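分类：亲子出游 / 周末去哪儿 / 小火车

坐着小火车去摘树莓：我们家的Prandholm一日游

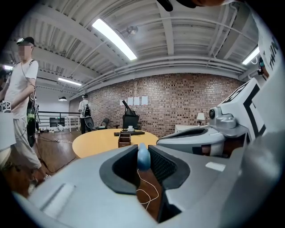

浅蓝色的圆家伙和它的白色细线

02/07/2023　作者：小满妈

儿子念叨坐小火车念叨了快一年。起因是幼儿园的同学坐过，回来跟他讲火车会"呜呜"叫，还会冒白烟，从那以后我们家每次过铁道口他都要问一遍：这个是不是会冒烟的那个？不是。那个呢？也不是。我终于下定决心，趁着我爸妈来住的这几天，把全家老小打包带去了Prandholm，坐那条老窄轨铁路，顺便去终点站旁边的农场摘树莓。先说结论：太值了！回来的路上车里四个人睡着了三个，只剩开车的孩子他爸和不停翻照片的我（所以准确说是五个人出门，我妈坐中间，睡得最香）。

其实出发之前我心里挺打鼓的。网上关于Prandholm的评价两极分化得厉害，有人说是小时候的味道，有人说"就是一段铁轨，开到头再开回来"。我是那种会把评论翻到最后一页的人，翻到后来越看越没底，甚至想过改去Brelov的水上乐园。可是儿子已经把他的小列车员帽子放在枕头边上睡了两个晚上了，你说我还能改吗！

路上的事情先讲讲。从我们家开过去是70公里，前面一大半是高速，后面要走乡道，乡道弯弯绕绕，两边都是油菜收完以后的地，偶尔冒出一个卖鸡蛋的小木箱子，旁边放个投钱的罐子。我爸看见一个就要喊停车，喊到第二个我们就真停了，买了一盒，结果这盒鸡蛋跟着我们玩了一整天，坐了火车，逛了农场，回家居然一个没破。我爸为此得意到现在。

停车比我想的方便。火车站旁边有一大片草地当停车场，不收费，入口处有个穿背心的小伙子指挥。我们到的时候离开园还有一会儿，已经停了不少车，好多都是带着推车的家庭。提醒一下，草地坑坑洼洼的，轮子小的推车推起来很费劲，我们那辆轻便伞车基本上是孩子他爸扛过去的。如果下次再去，我会带背带，或者干脆让小的那个……哦不对，我们家只有一个，是我表妹家的小的那个。她本来要一起来，临时孩子发烧没来成，票也可以改期，这点要表扬。

票是提前在网上订的，家庭票46块，包括两个大人和一个孩子，来回随便坐，当天有效。我爸妈另外买了长者票，每人10块。我爸看到"长者"两个字哼了一声，等听到价钱又不哼了。这个价钱能坐一整天，我觉得相当厚道，尤其想到上次去某个室内游乐场，光袜子就花掉了我一顿饭钱。

好了，说火车！

机车是墨绿色的，名字叫"Arain"，用黄铜的字母钉在侧面，擦得锃亮。司机是位大叔，名叫Valdir Pacheco，胸口别着名牌，脸上蹭了一道煤灰，看到儿子的帽子，立刻很正经地敬了个礼，说："同事，早上好。"我儿子当场就石化了，抱着我的腿不肯动，过了好一会儿才把手举起来回了一个，举的还是左手。后来Valdir问他要不要到驾驶室里看一眼，他又突然什么都不怕了，三步并作两步就爬了上去，我在下面一边拍照一边紧张地喊慢点慢点。Valdir给他看炉门，告诉他哪个把手是拉汽笛的，然后说，发车的时候需要一位同事来拉一下。

那一声汽笛啊！我站在月台上鸡皮疙瘩都起来了。我妈吓得把手里的保温杯盖子掉到了铁轨边上，还好有站务员用长夹子帮忙夹了上来。儿子从驾驶室下来的时候走路都是飘的，一整天逢人就讲"是我拉的"，跟卖冰淇淋的阿姨讲了，跟农场里的山羊也讲了。

车厢分开放式和封闭式两种，我们去程坐的开放式。长条木凳，没有窗玻璃，腰那么高的小门，关上以后外面还有一道插销，乘务员会一节一节检查。风很舒服，就是过林子的时候会有煤渣飘进来，穿白衣服的朋友要三思（我穿的就是白衣服，唉）。全程有3个站，起点站、林中小站和终点站。林中小站特别小，一个棚子一张长椅，可以下车走一条环形的林间步道，再坐下一班车走。我们回程的时候下去走了走，步道上藏着木头雕的小动物，找齐了可以在小本子上盖章。小本子在售票窗口领，记得跟工作人员要，我们一开始不知道，是看到别家孩子人手一本才跑回去拿的。

刺猬特别难找。我不剧透在哪里，只说一句，要蹲下来。

铁路有一段沿着湖边走，是我全程最喜欢的地方。水面上有一群小鸭子排着队，火车经过它们连头都不回，大概早就习惯了。我爸年轻的时候坐绿皮车跑过很多地方，到了这一段忽然话多起来，给孙子讲他当年怎么在车上站了一夜，怎么用搪瓷缸子泡面，讲到一半被汽笛打断，讲完又被孙子问："那你拉汽笛了吗？"我爸说没有。孙子拍拍他的膝盖，说没关系，下次我带你拉。我把头转过去看湖看了好一阵子。

终点站出来走几步路就是Brirnasico农场。是的，这个名字我念了一天也没念顺，我妈直接管它叫"那个布什么的"。摘树莓是按篮子算钱的，进门先领篮子，出来的时候称重。七月初正是时候，一垄一垄的，红得发紫的那种最甜，轻轻一碰就掉到手心里，要用力扯的就是还没熟。工作人员教我们看叶子底下，果然，上面一层早被人摘得差不多了，一翻开叶子，下面挂得满满当当！我妈的眼睛一下子就亮了，整个人钻进垄里，喊她吃饭都不出来。

至于儿子，篮子里放一颗，嘴里放五颗。农场倒是很大方，门口的牌子就写着允许边摘边尝，不过我还是不太好意思，称重的时候主动坦白他吃了不少，那位姑娘笑着说，舌头都看见了。最后我们摘了一大篮，回家冻了一部分，剩下的我打算做成果酱，糖已经买好了，瓶子还没洗。

农场里还有山羊、兔子和几只非常自信的鸡。喂羊的饲料用小纸袋装着，在小卖部买。请务必注意，羊会吃纸袋。我们家第一袋饲料就是连袋子一起消失的，前后不到两秒，儿子愣在那里，手还举着，然后笑得坐在了地上。后来学乖了，倒一点在手心，剩下的藏在背后。洗手池就在羊圈出口，有给小朋友用的矮水池，还有肥皂，纸巾也是满的。当妈以后我看一个地方好不好，先看洗手池，真的。

午饭我们吃自己带的，农场的果园底下放了好多野餐桌，随便坐，也没有人来赶。我带了饭团、黄瓜条、茶叶蛋，还有我妈坚持要带的一整只卤鸡。我本来嫌她夸张，后来那只鸡第一个被吃光。没带饭的话，旁边的茶室有三明治和浓汤，看别人端过去的分量挺大，排队也排得挺长，建议早一点或者晚一点去。冰淇淋我们是买了的，树莓味，用的就是地里的果子，能吃到籽！我一个人吃了两份，第二份是以"帮儿子拿着"的名义吃的。

也说几个不那么满意的地方，免得大家说我光会夸。第一，林中小站没有厕所，一定一定在终点站先让孩子上好，我们为这事在林子里狼狈了一回，细节就不写了。第二，火车的班次中间隔得有点久，错过一班要等四十多分钟，虽然步道够长不至于无聊，带着小宝宝的家庭还是看好时刻表比较稳。第三，礼品店开在出口的必经之路上，你懂的。我们以一个木头口哨的代价脱身，现在我有点后悔，因为我写这篇东西的时候它就在隔壁房间里响。

天气方面我们运气很好，上午多云，午后出了太阳，不算晒。如果下雨，火车照开，封闭车厢里也很舒服，我们回程最后一段坐的就是封闭式，红色绒布座椅，小桌子上还有盏台灯，我妈说像老电影里的包厢，让我给她拍了好多张。摘果子下雨就不太行了，垄间是泥地，雨鞋要带上。

有朋友在群里问多大的孩子适合去，我自己的感觉是会走路就能玩，三四岁到小学低年级最开心，刚好是相信自己真的是火车司机的年纪。轮椅和推车可以上最后一节车厢，有斜板，乘务员会来帮忙放，我看到有一家带着坐轮椅的奶奶，上下车都挺顺利。狗也能上车，要拴绳，我们对面就坐了一只很大的、很有礼貌的狗，一路把下巴搁在小门上吹风。

傍晚坐最后一班车回到起点，Valdir在月台上跟每个小朋友击掌。轮到儿子的时候，他把小列车员帽子摘下来，很郑重地说同事再见，明天见。我赶紧说不是明天哦，他就哭了。从月台一直哭到停车场，哭到安全座椅上，车还没开出草地就睡着了，手里攥着那个盖满了章的小本子。

听站务员说秋天他们有南瓜专列，车上会发小南瓜让孩子画，冬天还有一趟点灯的夜车，需要早早订票。孩子他爸说等等看吧，我嘴上说好啊好啊，当天晚上就把南瓜专列的开票提醒设上了。我爸妈也想再来一次，我妈主要是惦记树莓，我爸说他要坐一回驾驶室，问我长者票能不能也拉一下汽笛。我写邮件去问了，还在等回信。

对了，树莓果酱如果做成功了，下一篇就写果酱。有好用的方子请在下面留言告诉我，最好是少糖的，我婆婆不能吃太甜！

标签：窄轨小火车，摘树莓，三代同游，带娃一日游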